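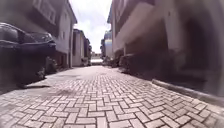 Lane test, view from rover height, parked car on the left

Terelico Student Robotics > Drandum rover > Navigation
Oct 21, 2023

wanpen_t
Frame from the Drandum course lane. Our line follower uses the right curb as its reference and loses it at 7 m. Past that the estimate drifts left, toward the car. Camera is fixed to the chassis. Is this a threshold problem or a mounting problem?
– Wanpen Thepsuriya, nav subteam

hashemi_fan70
Mounting. At that height the far half of the lane compresses into a few rows of pixels. Raise the mast and rerun.

scheng
Disagree. The near end of the curb is soft in your frame while the closest bricks are sharp, so the edge detector is working on a blurred line before distance matters. Check focus and shutter first. Also the herringbone joints give strong diagonals. We had 17 false curb hits per run in August until we masked them.
Shuzhen Cheng

hashemi_fan70
A mask won't help at 7 m. The bricks merge into flat gray out there anyway.

scheng
It helps up close, where the fit is seeded. Bad seed, bad extrapolation.

wanpen_t
Shutter was on auto. The mast is capped by the Wandusum rules, so I can only go up 4 cm. Will lock exposure, mask the joints and log both cases separately.

drivetrain_lee
What about the shadow under the car? Ours read it as a drop-off and braked.

wanpen_t
Not seen yet – we don't run the drop-off check on this build.

hashemi_fan70
Still say use the 4 cm.

9 replies | 70 views | 2 shares

Related threads
Wheel slip on paving brick
Wandusum rules: mast height
Hashemi board won't enumerate

Back to top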